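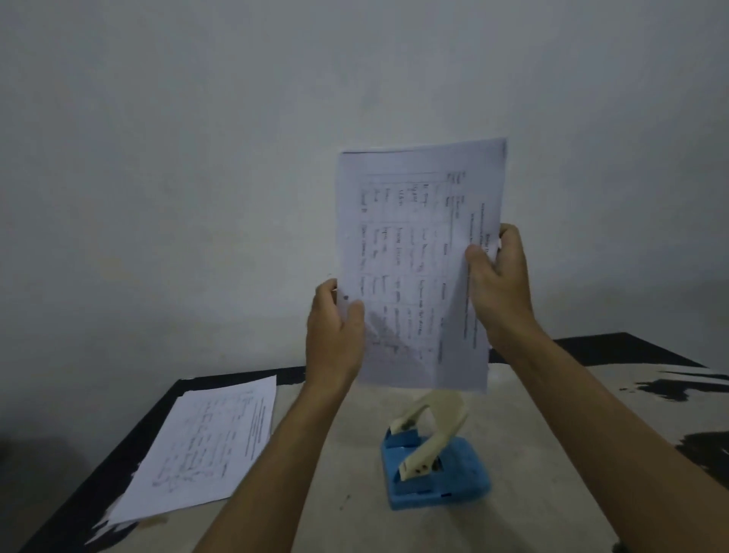

One filled-in sheet from the pad, with the heading and ruled table. The paper is thin enough to let light through.

Taltix Ruled Record Forms: Review
16 February 2024

I bought the Taltix record forms last May to replace the Donder pads we had used for years. We fill them in by hand and keep every sheet, so most of what matters to me is how they hold up after the writing is done.

The layout is good. There is a title, a small space for details above the table, and columns wide enough for a short phrase. My handwriting is not neat and I still fit most entries on one line. Ballpoint dries quickly. Gel pen smears if you turn the page too soon.

The paper is the weak point. It's lightweight stock and the edges curl after some handling. Writing on both sides is out of the question — I tried it on 17 sheets and ended up copying them all over. The Donder paper was heavier, but the rows were too narrow.

Sorting is easy enough on any flat table. I make two piles and keep one hand on the pile I'm going through, or the top sheet lifts at the corner.

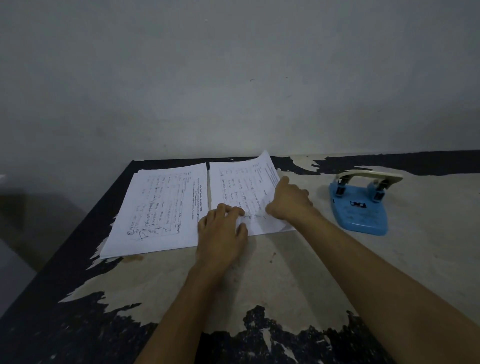

Price and verdict

A pack costs 2,490 at Mendoza, and ordering 32 packs or more gets free delivery. Claketer sells a similar form on thicker paper, but only in pads of 40. I'd buy Taltix again for everyday records. For anything that gets handled a lot, pay for the thicker paper.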